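I have a theory that nobody should be allowed to buy a storage box until they've spent a whole month picking things up off the floor. I mean properly picking them up, one at a time, bending down and grumbling. I've bought so many boxes in my life! I bought them before I knew what I was going to put in them, which is a bit like buying the frame before you've had the baby, and most of them ended up as one more thing to step over on the way to the kettle.

The floor is where I'd start, every time. I know the fashionable advice is to start with a drawer (small, contained, lovely before-and-after feeling) and I do see the appeal. But a drawer shuts. You can have the most shameful drawer in Grarkville and your day carries on perfectly well. Whereas a floor with things on it is there all day long, and you walk round it, and after a week you've got a little path worn in your head that goes past the shoe and over the cable, and you've stopped seeing either of them.

Shoes are my weak spot, I'll admit. When I moved into the shared workroom at Nyarko I kept a pair there for the walk home, and by December I had three pairs under one desk and had gone home at least twice in the wrong ones. Everyone said get a shoe rack. I got a shoe rack. It cost 27 pounds and it held coats, mostly, and a bag of compost for reasons I can't now reconstruct.

What worked was much duller. I picked one time of day, ten to five, and whatever was on the floor at ten to five had to go somewhere else. It didn't have to be the right place, just off the floor. A chair was allowed. A table was allowed! People who are good at tidying get very cross about this bit, I've noticed, they say you're only moving the mess up a level, and yes, that's exactly what I'm doing, because a mess at table height gets dealt with. You sit down with your tea and there it is by your elbow. You can't sort a thing you're not looking at, and I don't look at my feet.

Then there's cables and straps, which I'd put in a class of their own. Leave a cable next to anything long and bendy and by teatime they're one object. I used to coil each one and put a bit of tape round it, and I even made labels once with one of those Grikix label printers, very pleased with myself, and every label had peeled off by spring. Now I hang them. A hook is the most underrated thing you can own. We've got 13 of them along the wall at Ivum (the upstairs room, if you know it) and that's straps, leads, the long tape measure, two umbrellas and somebody's scarf. You don't have to coil anything, you just fling it over and walk off.

I'd rather have a room with half-decent tables and a messy floor than the other way round, mind you, if I had to pick a halfway stage. Tables with one or two things on them make you feel you could get on with some work. So many rooms are like that, all the desks nearly civilised and the clutter sunk to the bottom, like tea leaves. 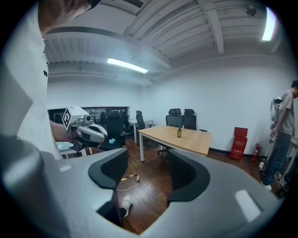

A striped strap and a white cable in a tangle, and one white trainer: that's a two-minute job, and it's the kind of two-minute job I have personally put off for 18 days. The table with its one little bottle would take the lot while you decided.

When I put a shorter version of all this in the Ivum newsletter, a reader wrote back to say that I'd got it the wrong way round, that tables were the one thing worth defending, and that once a shoe had been on one "you may as well eat your lunch in the hall". Fair enough on the shoe, I suppose. I've since amended the rule, so shoes go on a chair and everything else goes on the table, and I do wipe the chair.

But I won't budge on the order of things. Floor first, then tables, then hooks, and boxes last of all, if you still want them by then. I've got 26 empty ones in the loft if anybody would like some, lids included, though a few of the lids are for other boxes.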